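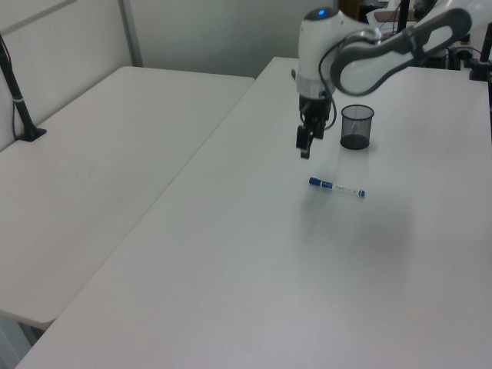 Level Design and Player Support in Prallell
Speaker notes, player help session
Presented by Gebremedhin Ayele, Marklow
December 8, 2023

Slide 1. Welcome

Good afternoon, and thank you for attending. My name is Gebremedhin Ayele, and I am responsible for the written level guides at Marklow. The session covers the guides for Prallell, our tile-matching game, and in particular the changes made to the later levels in the October update. Questions will be taken after slide 6.

Slide 2. Scope

Prallell currently has 400 levels. Each level has a written guide on the help pages, and each guide is reviewed when the level changes. The talk does not cover purchases, account recovery or the weekly tournament. Those are handled by the support desk, and the contact details are on the handout.

Slide 3. How a guide is put together

A guide opens with the goal of the level and the number of moves allowed. It then names the blockers on the board and the order in which we suggest clearing them. Boosters are mentioned only at the end, under their own heading. Players have told us that they stop reading when a guide begins with a booster they do not own.

Pause. Ask how many in the room have used a guide in the past month.

The writer must finish the level without boosters before the guide is published. Where a level depends heavily on the opening board, the guide says so plainly and advises the player to restart before making a move. Restarting before the first move does not cost a life in Prallell.

Slide 4. Level 38

Level 38 receives more guide visits than any other level in the first hundred. The goal is to bring four lanterns to the bottom row. Most players begin at the top of the board, next to the lanterns, and run out of moves while the lower columns are still locked.

The revised guide gives this advice:
Open the two outer columns first.
Leave the frozen tiles in the center until both outer columns are clear.
Save any striped tile for the row directly under the lanterns.
Do not combine two striped tiles before the third lantern has started to fall.

Show the short clip. Allow it to play through once without comment.

Slide 5. Changes in October

Three matters are worth noting here. First, the chain blocker now takes two matches to remove – previously it took three. Guides written before the update may still give the old number, and we ask that readers report any they find. Second, the score needed for one star on level 212 was lowered to 3436 points. Third, the move limit was raised on 7 levels, all of them in the Jestitz chapter.

The Sugiyama chapter was not changed. Its guides remain valid as written.

If asked about level 391: it is under review, and no date has been set. Please do not offer one.

Slide 6. Reporting a problem with a guide

Reports should include the level number, the device and the version shown on the settings screen. A screenshot of the opening board is helpful where the layout differs from the guide. Reports are read in the order received, and corrections are posted on the same page as the guide, with the old text removed.

Open the floor to questions. Repeat each question into the microphone for the recording. Handouts are on the table by the door.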